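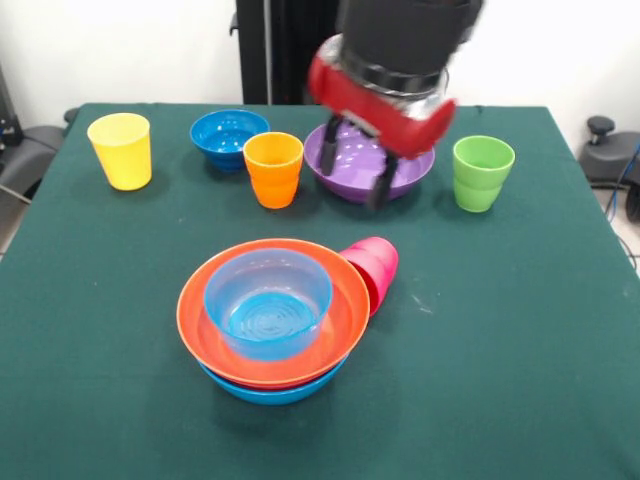
Return-to-use safety checklist: cup and bowl stacking cell
Location: Cleder workshop, arm table
Checked by: Caoimhe Ó Ceallaigh
Date: September 2021
Reason for check: finger force fault on the stacking routine

Hello all, and thank you for being so patient with me while the cell was locked out. I've put my comments under each item, and I know I go on a bit, but I would much prefer that you read too much than have to guess. Please read the comments even where the item says OK!

1. Fault record read and copied to the shared folder
Result: OK
Comment: The arm stopped with a force alarm on cycle 1,403, with the fingers down inside a stack. The log shows the grip command going out 3 times before the stop came in. It should go out once, and if the grip isn't confirmed the arm should hold still and wait for one of us. Nothing was broken and no one was near the table, I'm very glad to say.

2. Emergency stop, both buttons
Result: OK
Comment: Pressed each one with the arm moving slowly and then again at working speed. Both stopped it cleanly. The one on the Samimetti control box feels a little stiff when you twist it to release — keep an eye on it, please, and tell me if it gets worse.

3. Fingers and finger mounts
Result: OK after adjustment
Comment: The left finger had a tiny bit of play at the mount, which I've tightened to the figure on the Hotadard sheet. Please don't give it an extra turn for luck (I know it's tempting, I've done it myself).

4. Approach height over nested pieces
Result: FAIL, corrected, to be rechecked
Comment: I'm fairly sure the trouble started with this one. The routine was using the height for a single bowl when there was already a stack under the gripper, so the fingers came down too far. Stacks grow, of course, and the number has to grow with them. I've asked for the height to be read fresh before every descent, and until the Ní Bhriain update is in we are running at reduced speed whenever the fingers have to go inside anything.

5. Tipped pieces
Result: Attention
Comment: A cup on its side close to the stack is easy for us to ignore and not so easy for the arm, as the gripper housing is wide and comes down right beside the fingers. You'll see the pink-red one lying over next to the stack. The path check treats every cup as upright, so for the moment please pause the cell, wait for the arm to park, and only then reach in to set a cup straight. Never reach in between cycles, however quick you are.

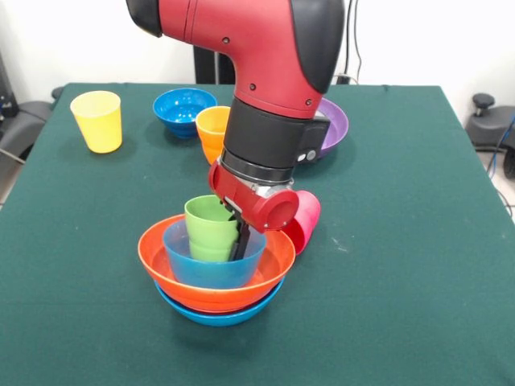
6. Cables at the table side
Result: Attention
Comment: The blue cable and its neighbors still run down to the floor beside the chair on the right. Nothing is damaged that I could find, and I did run my hand along the whole length with the power off, but a chair leg rolled over a cable would be a silly way to lose a day. I'd love a proper cable cover there.

7. Chairs and standing room
Result: Attention
Comment: Both chairs are too close to the table for my liking. I do understand, we all like to sit down! Please roll them back behind the floor line before pressing start, and don't sit within reach of the arm while it runs.

8. Table cloth
Result: OK
Comment: Clipped underneath and doesn't slide when I tug it. A bit of lint on the green, so give it a brush when you have a minute.

9. Test run after adjustment
Result: OK at reduced speed
Comment: 176 cycles with no force alarm. Full speed stays locked until item 4 has been rechecked.

Open actions
Item 4: recheck height reading after update — Caoimhe
Item 6: order cable cover — Caoimhe
Item 7: repaint floor line, the old one has nearly worn away — whoever is on the bench first
Next full check: November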